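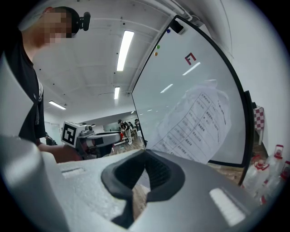
Pinza de mano con marcador ArUco, junto a la pizarra.

Reseña de Kakent, la parte de percepción y etiquetado (no la de planificación, esa va aparte)

Llevo desde abril con Kakent encima. Resumen para quien tenga prisa: el seguimiento de marcadores, muy bien. El editor de segmentos, regular. La documentación, un dolor.

Lo que hace. Le das el vídeo de las pinzas y el de la cabeza, te saca la trayectoria 6D de cada mano, la apertura de los dedos y un archivo listo para entrenar la política. Antes lo hacíamos con Trevau y tres scripts pegados con cinta. Trevau sigue siendo más rápido exportando, eso hay que decirlo.

Instalación: 10 minutos si tienes los drivers al día. Yo no los tenía. Una tarde entera. El instalador no avisa de nada, se queda en blanco y ya.

Calibración. Tablero, 5 poses por cámara, listo. Me gusta que guarde el error de reproyección junto al proyecto y no en un log perdido por ahi. Ojo con las superficies brillantes: los reflejos de los tubos del techo en una pizarra le meten esquinas falsas. Hay una máscara manual para eso, escondida en Avanzado – 2 clics más de los que debería.

Con las dos manos a la vez aguanta mejor de lo que esperaba. Si los cubos llevan marcador en más de una cara, casi no pierde la pose al girar la muñeca. Con una sola cara visible y muy de lado, la pose salta (el clásico volteo de ejes) y el filtro tarda en recuperarse. Se nota sobre todo en tareas con papel o tela, que tapan media pinza.
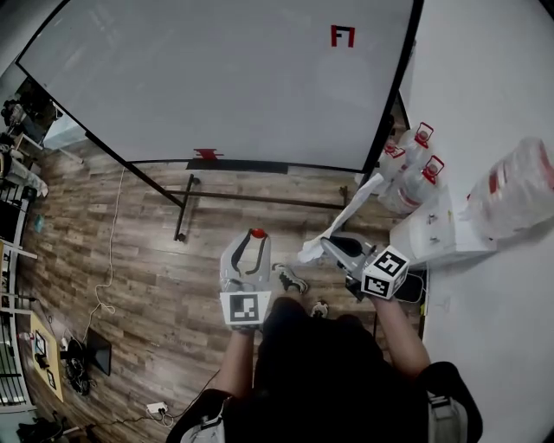 El editor de segmentos

Aquí flojea. Marcas inicio y fin de cada agarre a mano, el corte automático por apertura de dedos confunde cerrar en vacío con coger algo fino. Un papel arrugado, por ejemplo: me lo dio como "sin contacto" 3 veces seguidas. Subiendo el umbral mejora, pero entoces falla con las botellas.

Deshacer solo funciona dentro del mismo clip. Perdí una hora de etiquetas así. Guardad a menudo.

Sincronización entre cámaras: bien. Deriva poca, y la corrección se ve en una gráfica clara. Punto para ellos.

Soporte: escribí al foro de Skusolstead, me contestaron el mismo dia con un parche. El manual en castellano está a medias, Cervantes lloraría. Mejor leedlo en inglés.

Nota: 3 de 5. Si arreglan el deshacer le subo un punto. De momento lo sigo usando para las trayectorias y corto los clips en Trevau.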